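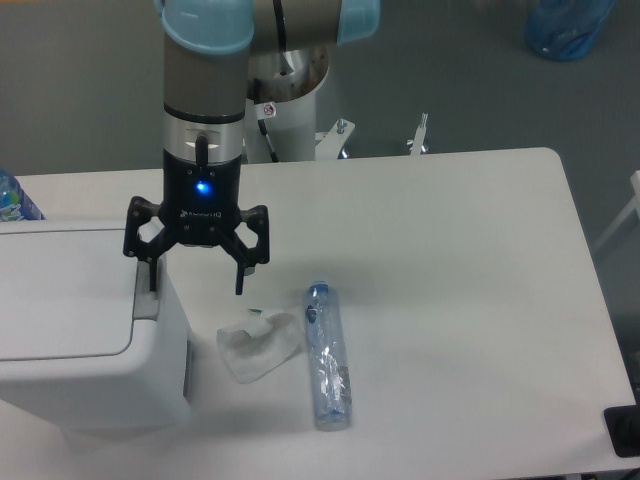
Small Waste on Shared Tables: A Study of One Table Bin in the Russo Building

Project report, Introduction to Workplace Organisation
Badport College of Technology, second term

1. Introduction

In the Russo Building there are several work tables which are shared between different classes. Every student who uses them knows the problem. A person comes with a bottle of water and a packet of tissues, works for one or two hours, and goes away. The bottle stays. The tissue stays also. The next person does not want to touch a tissue of somebody else, so he or she pushes it to the side with a notebook, and after some days the side of the table is full.

The subject of my project is this small waste. I did not study the big rubbish bins in the corridor, which are emptied every evening and which work quite well. I wanted to know whether a small bin that stands directly on the table changes what people leave behind, and which kinds of waste it does not help with.

The report has the following parts: the place and the bin, the method, the results, the discussion and some recommendations for next year.

2. The place and the bin

The table I chose is a white one on the ground floor. It has a smooth surface and rounded corners, and on such a surface every piece of rubbish is easy to see, except for white tissues, which are surprisingly easy to miss if the light is weak. The floor in the room is grey. The nearest big bin is in the corridor, behind a heavy door which closes by itself. It is not far, but a person must stand up, push the door and hold it with the foot, and I think that this door is more important than the distance.

The bin is a white plastic model with a rectangular body and a flat lid. I bought it in the Gultonico home store in Badport with money from the course budget. I also considered an open basket and a round bin with a pedal. The pedal bin was too high for a table. The open basket was cheaper, but our teacher advised a lid for reasons of hygiene, and I agreed with this at the time. In section 5 I come back to this decision.
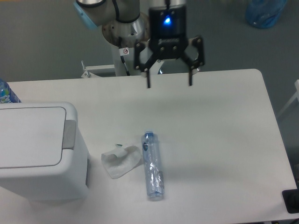 Figure 1. The work table, with the lidded bin at the left side.

I put the bin at the left side of the table. Most people in our class are right-handed and keep their pens, phone and cup on the right, so the left side is disturbed less. A few left-handed students told me that it was in their way. One of them moved it to the other end whenever she was working, and always put it back afterwards, for which I am thankful.

Inside the bin I used small Sirell bin liners. They come in a roll and are a little too wide for this bin, so the extra part must be folded under the lid. If it is not folded well, the lid does not close flat.

3. Method

The study continued for four weeks in September and the month after. In the first two weeks there was no bin on the table. In the last two weeks the bin was there. At five in the afternoon I went to the table, wrote down each thing that was left on it, and then cleaned it. I used the following groups:

Bottles (empty or partly full)
Tissues and paper napkins
Food wrappers
Paper (notes, receipts, labels)
Other

I did not write down things that clearly belonged to somebody or to the room, for example chargers, boxes, tools or a jacket. Sometimes it was difficult to decide. A bottle with some water in it can be forgotten, or the owner can be coming back. My rule was to wait for ten minutes, and if no person came, I wrote it as left behind. I am aware that this rule is not perfect, and one time a student returned and asked where his water was.

At the end I also gave a short questionnaire to the people who used the table. It had only four questions and could be filled in on paper.

4. Results

In the whole study I wrote down 109 things left on the table. Of these, 31 were bottles. Tissues and napkins were the largest group, and food wrappers came after the bottles. There was not much loose paper. In the group "Other" I had mostly bottle caps without a bottle, and one sock.

With the bin, the number of tissues on the table became clearly smaller. Wrappers became fewer too, although some people put them beside the bin instead of inside it. For bottles I saw almost no difference. They were left standing or lying on the table in the same way as before.

The answers in the questionnaire help to explain this. Several people wrote that a bottle fills the small bin at once, and then there is no space for others, so they felt it was more polite to leave the bottle outside. Two people wrote that they did not want to put a bottle together with tissues when it should go to recycling. This I had not thought about when I planned the study, and I think they are right.

A third answer that came more than one time was about the lid. Some students do not like to touch it with the hand after other people have used it. One wrote: "I drop the tissue next to it so I don't need to open it."

5. Discussion

The bin worked for the light and dirty things, and did not work for the bottles. I believe there are three different causes and they should not be mixed together.

The first is the size. A bin that fits on a work table cannot be very large, or it takes the place of the work. The second is the sorting. Our building asks everybody to separate bottles from general waste, and one small bin with one liner cannot do this. The third is the lid. It hides the rubbish and keeps the table looking tidy, but it also asks for one more movement and for a clean hand. If I could start again, I would test the open basket in the third week and the lidded bin in the fourth week, and compare them.

There is also a weak point in my own work. I cleaned the table each time after I had written my notes. A clean table possibly makes people more careful, and so the real situation without my cleaning may be worse than my results show. The weather also changed during the study, and in the warmer days people naturally drank more water.

Another question is who empties the bin. During the project I did it. The liner had to be changed every second day, and if I forgot, the lid stood open and the users stopped using it immediately. A roll of 200 liners would be enough for more than one school year, so the cost is not a problem. The person is the problem.

6. Recommendations

Keep one small bin on each shared table, for tissues and wrappers only. A label on the lid should say this in simple words.

Put a crate for bottles on the floor inside the room, near the door. It should be possible to reach it without opening the door.

Let each class that uses the table change the liner at the end of its last lesson, and keep the roll in the drawer under the whiteboard.

Try a bin without a lid, or with a lid that has an opening.

7. Acknowledgement

I thank the students who filled in the questionnaire, and the evening cleaning staff, who showed me how to fold the liner correctly.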